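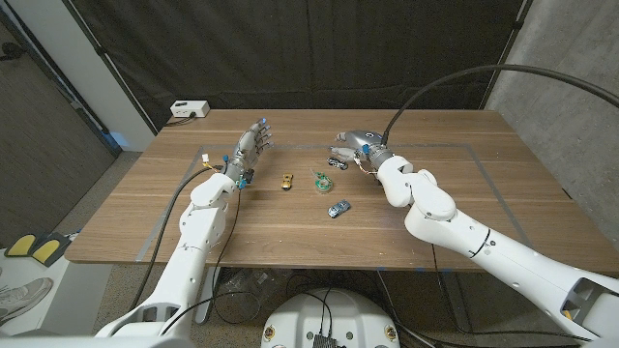
How many examples does a robot need before it can pick up a toy car?

Fewer than most teams collect, provided the examples differ from one another in ways that matter. A hundred near copies of the same good reach will teach a machine one good reach, and it will be lost the moment the car is turned sideways.

I have been saying some version of this for long enough that my friends can finish the sentence for me, and I know it sounds like something a person says when she would like to go home early. So let me try to make the case properly, with a cup of tea beside me and no clock running.

When our little group at Brunamby started gathering examples for two-handed work, we did what everyone does and set ourselves a number. The number was 100 per task. It was round, it fit nicely at the top of a whiteboard, and it gave us something to be cheerful about at the end of the day. We put small things inside a taped rectangle on a table, toy cars mostly, and guided the arms through the job again and again until the count came up. Yusri Saragih, who has steadier hands than anybody I have worked with, could get through a batch while the rest of us were still arguing over lunch, and every one of his reaches was lovely to watch.

That was the trouble, I'm sorry to say! They were lovely in exactly the same way. He came in from the same side, closed the fingers at the same height, and set the car down with the same little pause. I went back through one batch in June and found that 98 of the 100 could have been laid on top of each other. The two that stood apart were ones he had wanted to throw out, one where the car rolled and he had to chase it, and another where he changed his mind about which hand to use. I asked him to keep both, and I still think they were the most useful things we recorded that month.

People object to this, and some of the objections are good ones. A friend at Clonulura, where they collect on a much bigger scale than we do, tells me that messy examples teach messy habits, and that a learner shown a fumble will happily learn to fumble. She has a point. If the person guiding the arms is tired or bored, the recordings are full of drift and dithering, and I wouldn't want a machine to pick that up any more than I'd want a child to. But a recovery is a different animal from a fumble. When the car slips and the hand goes back for it, the going back is the lesson, and there is no way to learn it from a pile of recordings in which nothing ever slips.

What I would like to see, and what we have been trying in our own slow way, is a count of situations in place of a count of takes. We now write down 12 starting layouts before we begin (cars nose to nose, a car up against the tape, something round in the middle that wants to roll) and record 7 takes of each, with the person guiding changed partway through. It comes to fewer recordings than we used to make. It also takes longer, I'll admit, as somebody has to stop and think between layouts, and thinking doesn't show up on a whiteboard.

I don't believe this settles anything for folks working on other tasks. Folding cloth may want sheer volume, for all I know, and I would love to hear from anyone who has tried it both ways. But if you are setting up your first table this summer and somebody hands you a round number, ask them what's going to be different about the second take.

Eldana Mekonnen
7 July 2020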